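The mending pile and a bit of grey cloth

It's 21st August and the mending pile has finally beaten me. It lived in a carrier bag from Tullmont behind the bedroom door, and every time I went looking for a shoe I'd see a sleeve poking out and feel guilty. So I've cleared one dark grey table and decided that's the sewing table now, full stop, no post, no laptops, no half-eaten toast.

I'm not much of a sewer, I should say. I can do a button and a wobbly hem, and Drita Krasniqi from my old evening class once taught me a ladder stitch which I've been showing off ever since.
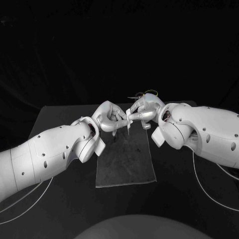 The bag had 14 things in it, most of them with something tiny wrong. A missing button, a loose hook, a bit of lining that had come away. Those fiddly jobs are the ones I put off longest, which is silly when you think a button takes me six minutes (and that's with stopping to find my glasses!).

What's helped most is having a soft cloth down to work on. Pins don't skid off it and small white things show up beautifully against grey. I fold mine into a square so it isn't flapping over the side. 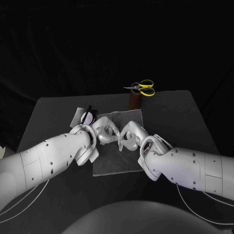 Scissors are my other big thing. I want them where I can grab them without looking, and I want bright handles - I've lost two black pairs down the side of the sofa and I'm not buying a third. A small cup is plenty for keeping bits together. I did look at a proper sewing box from Cadeo, all little trays and a lid that folds out, and then I thought about how long it would stay tidy and bought some thread instead.

White cotton is next, and I'm dreading it a bit. It creases if you so much as glance at it, so I smooth it out with my hands first and only then get the pins out.

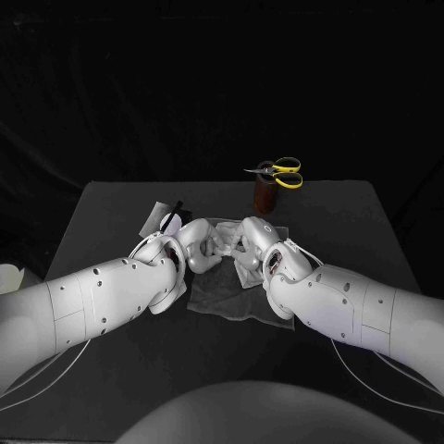
Do you need to iron something before you mend it?

For a hem I would, every time, as the fold sits flat and you can see where you're going. For a button I never bother. Ivars next door irons everything including tea towels, so ask him if you want a stricter opinion.

I've got seven left to do, and the worst is a coat lining that I'd like finished by November.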